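Folding small cloths so they stay flat in the drawer
Household help > Laundry and linen
Posted by Trirnby

Hello all. I have a question about small cloths and hand towels. I fold them on the wooden table, in thirds, and they look good for one minute. Then I put them in the drawer and after some days everything is a soft heap again. The thin ones with a pattern are the worst, they crumple as soon as they are picked up. The thicker towels behave better. I have 41 pieces in total, so I don't want a method which takes all evening. The table has a glossy top and I wonder if this is part of the problem, because the fabric slides when I press it.

Cloths and a teal towel on the table:

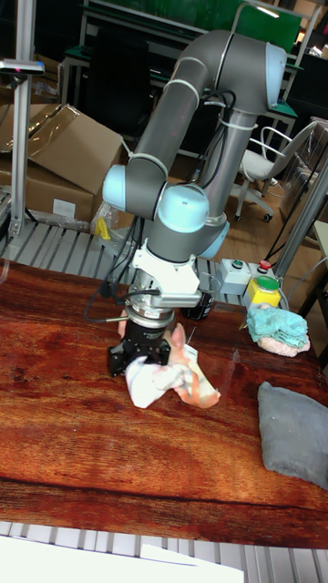
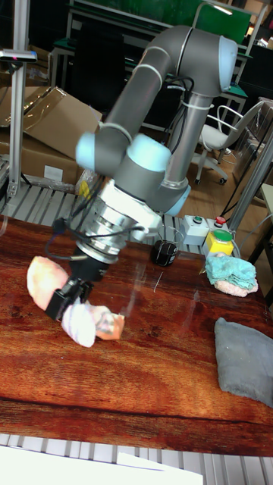
My drawer is 4 inches deep inside, if this helps. I have tried to iron first, but the result in the drawer was the same. Should I roll them instead? Or is there some fold that locks itself? Thank you in advance for every advice.

Omness
Just roll them. Works for me.

Britt-Marie Moen
I would not roll the thin ones, they open again when you take the neighbor out. What I do is this: lay the cloth flat with the good side down and smooth it from the middle to the corners with the side of your hand. Fold it in half, then in half again the same way, so you have a long strip. Now fold the strip in three and stand it up on its edge in the drawer — like a book on a shelf. The cloths must stand close, but you should still be able to pull one out with two fingers. If the row is too short, put a small box at the end.

About the glossy table: yes, it slides. I put an old bath towel under when I fold, and then the fabric holds still. You don't need to iron for this. Keep the thick towels in their own row, otherwise they push the thin ones down.

Cluvness
I agree with the standing up. For a 4 inch drawer you must check the height first, my first try was too tall and the drawer did not close. I fold the strip in four and it fits.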